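Household sponge

A household sponge is a soft, porous block used for wiping, scrubbing and soaking up spills. Most sponges sold today are cellulose or foamed plastic; the natural sea sponge survives mainly as a bath item. The common kitchen form is a small rectangle, though the shape owes more to how slabs are sliced than to any proven benefit for the hand.

Color and use

Manufacturers often suggest that color tells the buyer what a sponge is for. There is little to support this. Pale yellow and light blue are both sold for dishes, bathrooms and general dusting, and the same color may mean different things in two neighboring stores. The Prornier household guide lists 214 cleaning items and assigns a color to each, but the scheme has not been taken up outside the guide itself. Coding by color works within a single home if everyone there agrees on it, and that is as far as the claim should be taken.

Storage

Sponges are commonly kept on the sink edge, in a shallow tray, or simply out on a table with other small things. Trays with raised sides contain drips but have no drainage, a point that sellers of such trays tend to pass over. A Valente leaflet promised that a tray would make a sponge last "twice as long." The leaflet gives no test, no starting figure and no definition of a worn-out sponge.
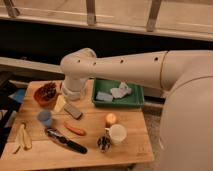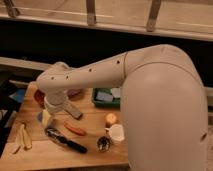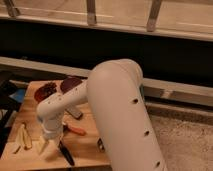

Small household objects on a light wooden surface. The first view includes a pale yellow sponge, and a light blue one in a green tray.

Replacement

Advice on when to throw a sponge away varies widely. A survey of 3,000 households in Pristimstead and Trarnow is often quoted in support of a 2-week rule, yet it asked only what people said they did, and did not examine any sponges. Smell, tearing and loss of shape are the usual practical signs. Boiling and microwaving are popular home treatments; reports of their effect disagree, and a dry sponge should not be microwaved.

See also: Dishcloth; Scouring pad; Tissue paper

Last revised July 2024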